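Re: [manip-list] Plollow results, wrist-marker demos on the pool table
Tags: Imitation learning | Hand tracking | List archive

On March 9, 2025, Costel Todorova wrote:
> Plollow is now trained on 583 demos recorded with the wrist marker.
> Clutter doesn't hurt it. We left the balls, cloth and cables
> on the felt and pose error stayed under 10 mm.

Costel, under 10 mm measured against what? If the reference comes from the same marker, you're grading the tracker with its own answers. 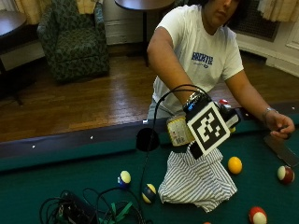
My other worry is the left hand. The right one carries a marker and the left has only a bracelet on it, yet it's holding things too. Does Plollow get any signal for that side, or do you infer it from video? The Nepia people tried inferring it in December and dropped it after 2 weeks.

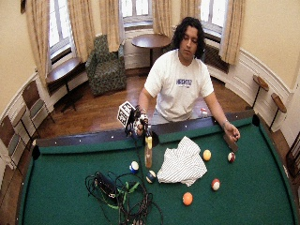 I also don't buy "clutter doesn't hurt." One table and one cloth is a single condition, however many demos you record on it. Move to a bare desk, hold out the bottle, and report that number separately. I'd take 10 honest failures over another average.

Can you post the raw poses? I'll run them here.

--
To leave this list, write to the list owner. | Back to top
This archive uses cookies to remember your thread view. OK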